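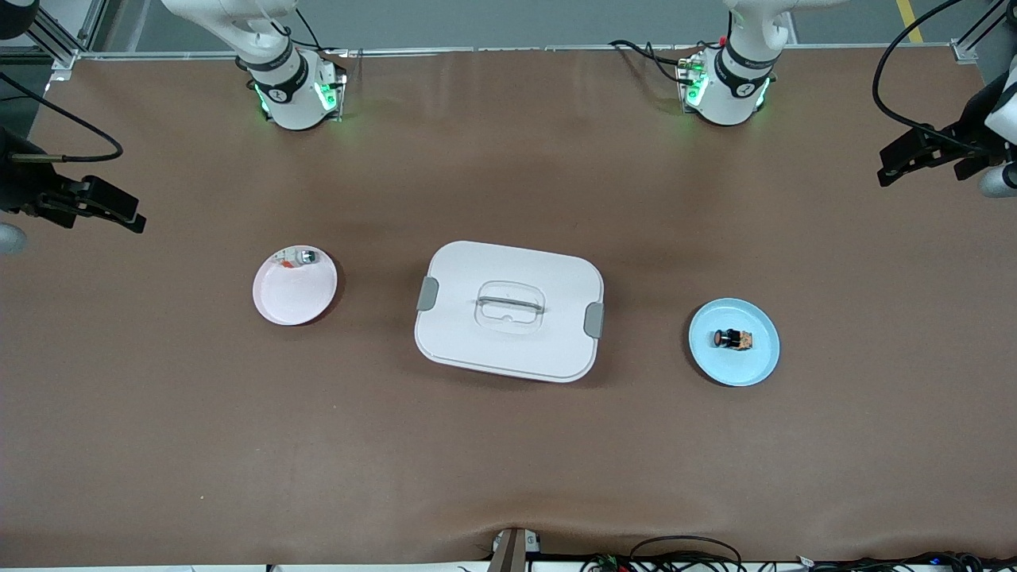 What size tippet should I use for small dry flies on Geraghty Creek in the fall?
6X for most of it, going down to 7X only in the flat water below the footbridge, where the fish get a long look at everything.

mudlerfan
Posted 6:12 am

Okay, so following up on that now that I've had three mornings on the creek! The 6X was plenty. I was throwing a size 20 blue-winged olive and got eats in the riffles all the way up to the second bend. What I can't work out is the long flat. Fish rising everywhere, and every one of them quits the second my line lands. I love that stretch and I want to crack it before November. What are you all doing there?

pocketwater_pat
Posted 7:40 am

Longer leader, easy. I fish 14 feet down there and it changed everything for me. Also get on your knees. I know, I know, but those fish see you coming from the parking lot.

Stestamik_Steve
Posted 8:03 am

Gonna disagree with Pat a bit. Fourteen feet is miserable in the afternoon wind and half your casts end up in a pile. I stay at 10 or 11 and come at them from upstream with a reach cast, so the fly gets there first. Last week I had a brown of 19 inches do it right under the willow. Best fish I've had out of there in years and I was shaking so hard I could barely get the hook out.

pocketwater_pat
Posted 8:15 am

Nineteen! Nice fish Steve. But you're fishing downstream drifts to trout that have seen a hundred of them. One bad pickup and the whole pool is done. From below you can pick off the tail fish first and work up.

Stestamik_Steve
Posted 8:31 am

You can, if you don't line the other five on the way. Slide it off to the side before you pick up and they go right back to eating. 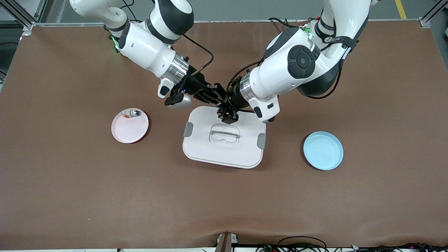 Two arms over a white plastic container.

yulan_zeng
Posted 9:26 am

Hi all, Yulan Zeng here, I mostly lurk but I fish that flat more than is good for me. You're both right depending on the light. Before the sun clears the ridge I go up from the tail like Pat. Once it's on the water I cross at the old ford and come down like Steve, so my shadow falls on the bank behind me.

Bigger thing for me was the fly. They'll refuse a hackled olive all morning and then eat a plain CDC emerger in the film like it's candy. Try it on a 60 degree afternoon with clouds and you won't want to go home!

mudlerfan
Posted 9:44 am

Oh that is great, thank you!! I've only been fishing hackled ones. Tying some emergers tonight. Any particular hook?

yulan_zeng
Posted 10:02 am

Anything light with a curved shank. I've been through a pack of the Tavico ones and a pack of the Bollmont ones and the fish didn't care.

redside_ron
Posted 12:17 pm

Can we talk about flow though? The gauge was reading 300 cfs the day I went and that flat fished like a different river. Bit of chop on top, I got away with 5X and a sloppy cast. When it drops down low I don't even bother with the flat, I go up into the canyon.

pocketwater_pat
Posted 12:50 pm

Ron, 5X?? On that flat? I need to see this.

redside_ron
Posted 1:08 pm

Come along next time there's some water in it. Four fish on 5X, biggest around 16. I'll bring the coffee.

mudlerfan
Posted 8:55 pm

Six emergers tied, two of them pretty good. Going in from the tail at first light, then crossing at the ford like Yulan said. Will report back tomorrow night!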